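3.2 Workspace rules

The rules in this section apply to every cell in which an arm works inside an open computer case. We started from the Nallden checklist, which has 20 items, and kept 13 of them. The rest deal with conveyor lines. Each case is laid on its side with the side panel off, and parts are held in a fixture plate next to it, so that the arm never has to reach into a loose pile.
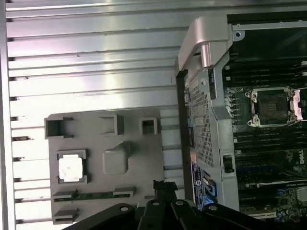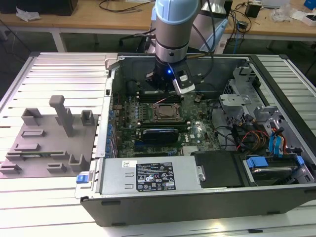 Figure 4. Open case and gray part holder, from the gripper (first) and from a fixed camera (second).

Mains power must be disconnected before the arm is enabled – the operator confirms this by hand, and the software does not accept a stored answer. Speed inside the case is limited to 70 mm/s. Contact with an exposed socket counts as a fault even if no damage is found. Issa Masri reviewed all 91 fault reports against these rules, and his coding is used in Section 4.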